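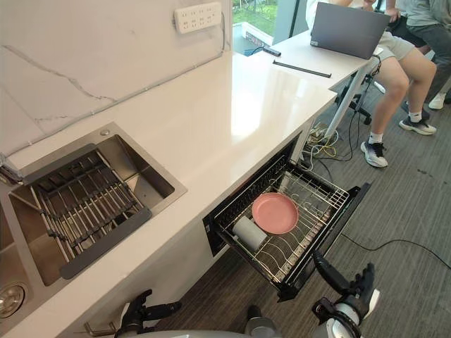

Sudthorpe Gaming Club - Home Setup & Kit Care

Quick tips for looking after pads and consoles at home, mostly stuff that gets asked on club night.

Sticky buttons. Battery out first if it comes out. Cotton bud, tiny bit of isopropyl, work round the edge of the button. Leave 30 mins before switching on. No kitchen spray, ever.

Stick drift - try a recalibrate in settings before you open anything up. Fixes more than youd think. Still drifting? Bring it in, we have 2 spare stick modules.

Dust. Console off and unplugged, soft brush on the vents, hoover held well back. Every couple of months, more if you've got a cat.

Discs: wipe from the middle outwards, straight lines. Not in circles!

Headset ear pads, most pull off. Warm water, drop of washing up liquid, dry flat overnight. Dont put them on the radiator, they go crispy.

Cables. Loose loops, velcro ties. Tight wraps kill them at the plug end.

More in the July sheet, pinned up by the door.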